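Plaranstead Student Robotics Workshop
Notebook entry, May
Posted by the workshop instructor
4 comments | 92 shares

Session opened at 4:15 p.m. The purpose of the entry is to record the state of the kitchen clearing project before the term review, and to set down the decisions made by the group so that those absent can follow them.

Work to date. The class has been divided into two teams since the start of term. The Berker team is responsible for the simulated kitchen, including the placement of objects, the lighting and the reset procedure. The Najjar team is responsible for the arm controller and for the scoring script. Both teams work from the same task list, and changes to that list are to be entered in this notebook before they are made in the code. This rule was not followed last month, and two days were spent comparing results that had been produced under different conditions.

Task under review. The arm is required to clear a set of objects from a kitchen counter, one at a time, and to place each in the area assigned to it. The final set for the review contains objects of different shapes lying in random positions. Students may not adjust the starting layout by hand. Each attempt ends when the time limit is reached, when an object leaves the counter, or when the controller reports that it has no further action to propose.

Run count. The log holds 2,742 attempts under the present rules. Attempts made before the rules were fixed have been moved to a separate folder and are not to be used in any chart. Students preparing figures for the review should check the folder name twice.

Results of the last batch. A batch of 100 attempts was run overnight on the Navska machine in the back office. Of these, 92 ran to a normal end and were scored. The remainder stopped early with a planner error and were set aside for inspection. The Najjar team has asked whether the stopped attempts should count as failures. The ruling is that they do count. A controller that halts has not cleared the counter, whatever the cause, and the score sheet presented at the review must say so.

Scoring. The script awards a point for a correct pick and a further point for a correct placement. It was found this afternoon that an object pushed into its area by the side of the gripper was receiving the placement point without any pick having been recorded. The script has been corrected to require a pick first. All scored attempts in the batch will be processed again with the corrected script, and the earlier totals should not be quoted.

Discussion of grasp selection. The present method proposes a list of grasps for the chosen object and takes the first one that the arm can reach. It performs well on upright objects with clear space on every side. It performs poorly on flat utensils, where the fingers must come down very close to the counter, and on long objects that have rolled against something else. The Berker team proposed spacing the objects more widely. The proposal was declined. The assignment concerns a counter in ordinary use, and objects on such a counter touch one another.

An alternative was put forward by the Najjar team and accepted for trial. The controller will consider every object in view, rank the proposed grasps by clearance as well as by reach, and begin with whichever object is least obstructed. The order of clearing will therefore differ from one attempt to the next. The scoring script does not depend on order, so no change is needed there.

One concern was raised about see-through objects. The depth reading on these is uneven in the simulator, and the object outline produced from it often has gaps. For the present the outline may be taken from the simulator directly. The report must state plainly that this was done - it is a shortcut that would not be available on a real counter, and the reviewers will ask.

Layout used for the trial. The group chose a difficult layout from the stored set and held it fixed while the new ranking was being written. The pale green cylinder is on its side, and the fork lies partly over it. The gripper comes down from above with both fingers pointing at the counter. The bowl, the knife and the spatula are farther back.
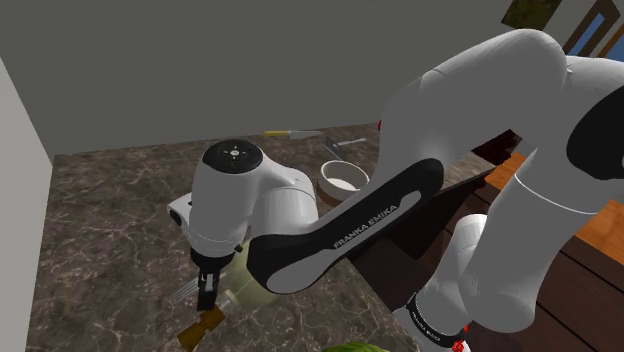

Under the old method the controller would go to the cylinder whenever it came first in the list, regardless of the fork. Under the new ranking the fork is to be treated as an obstruction, and the cylinder's score is lowered until the fork has been moved. The objects toward the back of the counter should rank higher at the start, subject to the length of reach. The team is to confirm this by printing the ranked list at each step and attaching it to the attempt record.

Finger clearance above the counter remains to be settled. The present value was chosen early in the term for upright objects and has not been reviewed. The Najjar team will try lower values in small steps and will record each value with its result. Values are not to be changed in the middle of a batch.

Housekeeping. Saved views from the simulator are to be stored with the attempt number in the title. Several students have been saving them to the desktop of the shared machine, where they were overwritten. Batches on the Navska machine must be entered on the sign-up sheet beside the door. Only one batch may be run at a time, as two together slow the physics and cause the time limit to be reached too soon.

Written work. Each student is to submit a one-page account of a single failed attempt, giving the attempt number, the object concerned, the grasp selected and the reason the grasp did not succeed. Accounts that say only that the robot missed will be returned. Several of the accounts handed in so far were of good quality, in particular one on the spatula, which traced the fault to a wrong sign in the approach angle. That correction has been merged.

Items open at the close of the session:
- Process the scored attempts again with the corrected script (Berker team).
- Inspect the attempts stopped by the planner error (Najjar team).
- Complete the clearance ranking and run it on the fixed layout before any random layouts.
- Update the task list to show the ruling on stopped attempts.

Session closed at 6:40 p.m. The fixed layout has been left loaded on the shared machine and should not be reset before the next session.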